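Moving house with too many books

31 July 2018

So we've moved! Eleven days in the new place and I can finally find a fork, a towel and my own desk, in that order. I've had a few emails asking why the blog went quiet through July and the answer is cardboard. I dreamt about cardboard. I could tell you the going rate for a double-walled carton at three different shops on the Stullberg road.

The old flat was on the second floor with no lift, and I'd been there nine years, long enough to have forgotten what was in the top of the linen cupboard (a fondue set, two doonas and every tax return since uni). The new one is a little weatherboard in Ivley with a lemon tree and a driveway. A driveway! I keep going out to look at it.
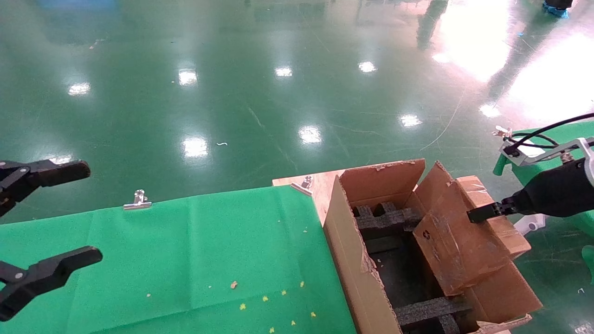 My big mistake was the books. I put them in the biggest cartons I could get because it felt efficient, and then Braulio Ibarra came over on the Thursday night to help, bent down, got one a hand's width off the carpet and put it straight back. We repacked the lot until one in the morning. Small boxes for books, big boxes for pillows. Mum told me this in January and I nodded and didn't listen.

We ended up with 53 boxes, which the removalist reckoned was modest for nine years. I'd have said it was obscene. I paid $39 for packing tape alone and still had to duck out for another roll on the Saturday.

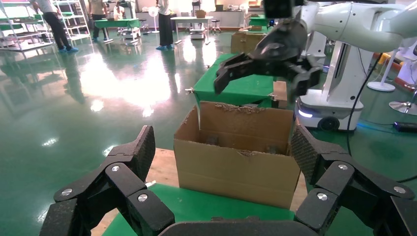
What I'd do differently

Label the sides, for a start. I wrote on the tops in lovely neat texta and then we stacked them four high, so for a week I was shuffling boxes about like one of those sliding tile puzzles to find the kettle. Wenjie Yin does hers by colour, a bit of bright tape for each room, and she was unpacked in a weekend. I scoffed at the time. I'm not scoffing now.

I'd also book the truck earlier. I rang Eskildsen first, they had nothing until mid August, and the next mob wanted a $159 surcharge for stairs. I paid it - cheerfully, by that stage.

And I'd keep one bag in the car with chargers, loo paper, tea, the screwdriver for the bed and a change of clothes. We had the tea. We didn't have the screwdriver, so the first night was a mattress on the floor and fish and chips out of the paper, and it was one of the nicest nights I've had in ages.
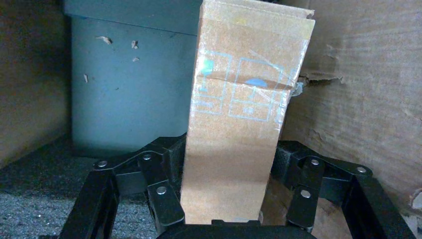
Getting rid of the boxes

The recycling bin here goes out fortnightly and holds maybe six flattened cartons if you jump on them, which I have been doing in my slippers, sorry neighbours. I've put the good ones up on the Isum swap page, and a lovely couple with a toddler are coming for a load tomorrow after work. They're moving interstate, poor things. I've told them about the books.

Garden photos next time, once I've worked out what's a weed.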